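The planner that learned to wait

Maite Robles writes motion planning software at Veltedau, and she likes to start with the failures. "In February we had 600 simulated kitchen runs, and 54 of them stopped for the same reason," she told me. The planner asked for a new path before the perception module had finished its work.

Her team now lets Cantero, their scheduler, hold each plan until the object poses are stable. It costs around 19 milliseconds. "I was against it at first," she says. "I thought that speed was everything."

She is less satisfied with contact. Large round objects are still difficult for the hand, and the collision model is — in her words — "too polite" near the fingertips.
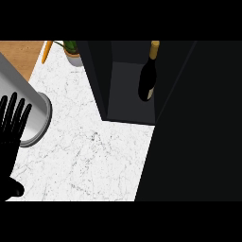 The black hand at a grey container in the simulated kitchen.

Version 2 will treat touching as a part of the plan. Robles is writing the tests for it now, and she expects that many of them will fail.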